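Hulalo tabletop set - README

3 min read

Notes on the plates-and-blocks part of Hulalo. Quick version, will tidy up in April.

**What's in it**

- 3146 pictures, all of things put on or next to a plate
- 1864 have a block in them
- 177 are doubles, left in for now, see dupes.txt
- 3 folders: plates, blocks, mixed

**Names we use**

"plate" = anything round and shallow with a rim. Green ones go under green, don't split by shade, we tried and no two people agreed. "block" = long or square, solid or open on top. Some of the long ones look like shallow boxes. Still block.

"on" = resting on the plate, even if one end is over the rim. "beside" = not touching it. Touching but not resting on it = "against". Kushnir labels used "near" for both of those, mostly fixed, a few left.

**Table**

Brown wood grain, shiny. Marks and pale specks on the top are not objects, dont label them. Same for reflections.
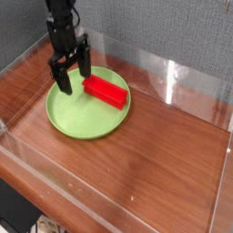

Long blocks get an angle as well. Take it along the long side, nearest quarter turn or "diagonal". Saner files have no angle column, so leave those blank and don't guess from the file name.

**Known problems**

- red and orange mixed up in part of the blocks folder
- shadows boxed in with the plate in some older lables
- Staltilville batch has its own color list, merge before use

Fixes to Nadiia Antoniuk, one file per fix please.

Last edit 9/7/23

Contact | © Hulalo | Back to top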